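How to plan a small set of hand-held gripper demonstrations and turn them into a first policy

If you have been reading about imitation learning and wondering how people get from a pair of grippers held in the hands to a robot that can tidy a few things by itself, I hope this page will help. It is the method we settled on for the Jarholm study, written down slowly and with all the fiddly bits left in (I would much sooner read too much detail than too little, and I suspect you would too!).

You will need two hand-held grippers with cameras, a soft surface, a container, and a handful of ordinary packets and boxes. You will also need a quiet couple of hours, and please do take that part seriously.

Choosing the task

Start with one task and write it as a single sentence. Ours was "pick up a packet and put it in the basket". We had grander plans to begin with, including folding cloth with both hands, and we got into a dreadful muddle over where one task stopped and the next began. Folding can wait until the basket task works.

Pick things that behave differently when squeezed. Crinkly snack packets change shape between the jaws, while a pack of tissues holds its shape rather better and wants a wider opening. A soft-sided basket is harder than a rigid box, as the rim can sag when a jaw brushes it, but it taught our policy far more about approaching from above.

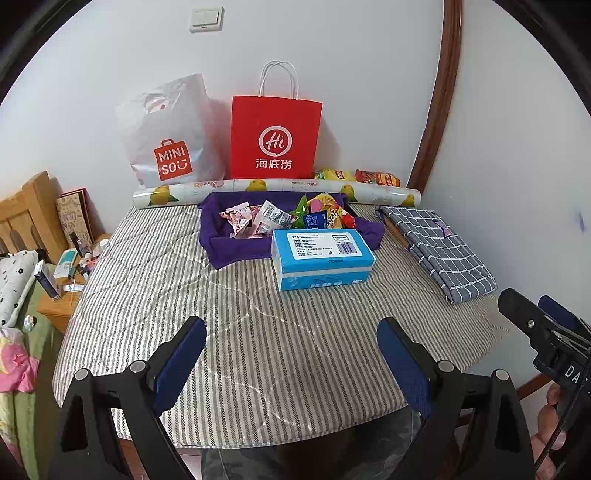 Firkdale, November

The bedroom setup is the one I would suggest for your first session. A mattress cover is forgiving when a jaw comes down a touch too low, and the pinstripes and quilting give the camera tracking something to hold on to. We had poor luck over plain sheets, where the estimated path of the gripper would drift and then jump. Leave the bags at the back and the folded plaid where they are, too. A policy trained only on a bare surface gets terribly confused when it meets a real bedroom.

Recording

1. Begin with a slow mapping pass. Move one gripper over the whole bed for 60 seconds, keeping the wall and the furniture in view for part of it.

2. Open and close each gripper fully before the first demonstration. The jaw width is worked out from the video, and it needs both ends of the range.

3. Start every demonstration with both grippers held back and the jaws open. Pause for 2 seconds, reach, close, lift, carry and release, then pause again.

4. Move the basket a little after every few recordings – towards the wall, nearer the front, turned a bit. If it always sits in one spot, the policy will learn the spot.

5. Keep your fumbles if you recovered from them. A packet that slips and is picked up again is a very useful recording, whereas one that ends on the floor can be thrown away.

We collected almost 200 demonstrations this way. It is tiring on the wrists, so do stop for tea.

Training and checking

Run the tracking first and drop any recording where the path breaks. Then train 3 policies from different random seeds with everything else kept the same. We skipped this at first and spent a whole afternoon admiring an improvement that vanished with the next seed.

When you test on the arm, use basket positions you never recorded, and write down how each attempt ended, whether that was a missed grasp, a drop or a caught rim. Our most common failure was closing early above thin packets. More slow approaches in the data helped a good deal, and they are what I would record next if you see the same thing.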